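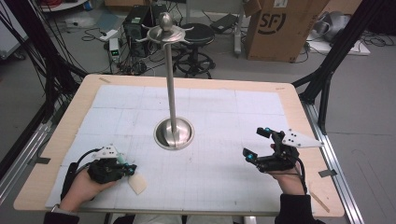
Step 3: Recording two-handed demonstrations with the Bilby grippers

By now your grippers should be paired and your clocks synced (go back to Step 2 if they aren't, because everything after this leans on it). We're finally going to collect some data, and I'll admit this is my favorite part of the whole Zorkus pipeline!

Start with the table. We like a big white sheet with a faint grid, taped down at the edges so it can't creep while you work. Put your object near the middle. A tall metal stand with hooks at the top is a tough one to begin with - shiny surfaces are hard on the depth estimates - but it was the object we used for our main result, so you may want to match it.

Strap one gripper to each hand and keep both marker plates facing the head camera. If a plate turns away for more than 8 frames in a row, the tracker drops that hand and you'll have to throw the take out. Run the cables back past your wrists and give them plenty of slack.

Now record:

1. Rest both hands and wait for the tone.
2. Do the task at an easy, natural pace.
3. Return to rest and hold still for five seconds.

We recorded 451 takes in Zasumstead and kept the ones that passed the Xenos filter. You can get a usable policy with around 100, so please don't feel you have to match us.

Step 4: Filtering your takes

Copy the session folder to your training machine and run the filter with its default settings first.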